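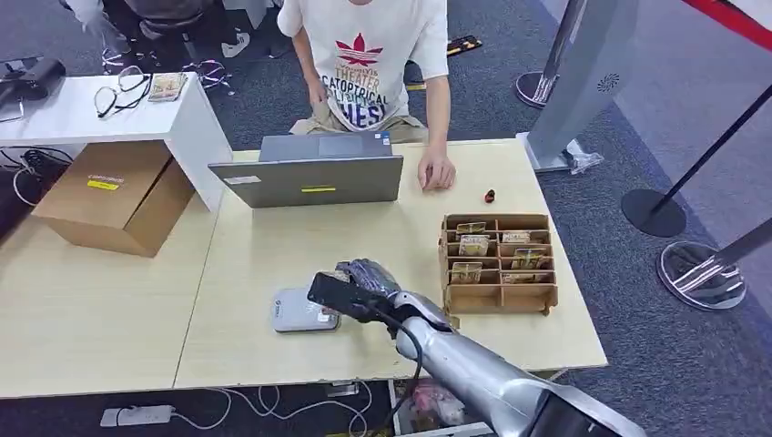 Practical Robotics Workshop
Handout 5: The Packet Counter, Part One
Last revised 6 February 2026

Welcome back, everybody. I promised at the end of our last meeting that we would finally get to the part of the course where a hand meets a thing, and I am so pleased that we have arrived! If you have been with us since September you have sat through a good deal of arithmetic about joints and angles, and you have been very patient about it. Most of that will come in useful now, though perhaps in a slower and messier way than you were hoping.

What we are building toward

The class project is a small shop counter, which we have been calling Starholm (the name came out of a long lunch and it has stuck). A customer asks for a packet, the arm takes the right one from its compartment, and the packet ends up on the customer's side of the table without being bent, dropped or flung. That is the whole job. It sounds like very little, and I would ask you to hold on to that feeling for as long as you can, because by the second session you may have lost it.

Work in groups of 2. One of you sits at the laptop and runs the session, and the other keeps the log and watches the hand. Please do trade places halfway through. I have noticed over the years that the person at the keyboard learns the software beautifully and the person with the notebook learns the robot, and I would like all of you to go home with some of each.

Before you power up

Walk around the table once, slowly. Look at the cables on the floor and move any that your feet are likely to find. Look at the cable on the arm too. It needs enough slack to let the wrist turn all the way over, but a loop that hangs too low will catch on the corner of the organizer, and then the organizer comes along for the ride (we have had this happen with a full one, and we were picking up packets for quite a while).

Then set the organizer down and leave it alone. If you nudge it after you have taught the compartment positions, you will have to teach them again.

Reaching into a compartment

Most of the trouble in this exercise is in the approach. The hand has to come in over the walls, and the walls are close together, so a path that looks perfectly fine from your chair can still put a fingertip on a divider. Teach yourself to think of each pick as three short moves: a spot well over the compartment, a spot just over the item, and the grasp itself. Come back out by the same road. I know it feels slow, and it is slow, and you may speed it up next month once you trust it.
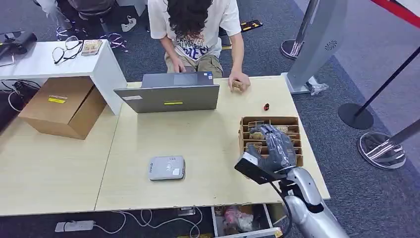 Fig. 2. Fingers extended toward the compartments of the tray, with the laptop operator across the table.

Spend your first half hour on nothing but the approach. Keep the fingers open, go to the hovering spot, come back, and go again. Do it 8 times for each compartment you intend to use and write down every touch, even the gentle ones. A soft brush against a divider today is very often a stuck finger later on, when the grasp is added and the hand is carrying something.

When you move on to real grasps, begin with the small blocks and save the packets for afterward. Blocks forgive you. A packet standing on its edge will lean, slide or fold, and you will want to know which problems belong to the packet and which belong to your path.

Keeping the log

Log files go in the Stellix folder on the shared drive, one file per session, with both partners' initials in the file name. Write down the compartment, the item, whether it came out, and a few words on what went wrong if it did not. Plain words are fine! "Pinched the wall" tells me a great deal more than "error." The class log stood at 1,401 attempts when I printed this, and the failures are by far the most useful reading in it.

For next time

Read the Butkienė notes on grasp planning, at least as far as the section on thin objects. It is a dense few pages, so make yourself some tea first. Groups who still need a place on the Daltetti demonstration schedule should put their initials on the sheet by the door. Bring your log, your taught positions saved in two places, and any question that has been bothering you, including the ones you think are too small to ask.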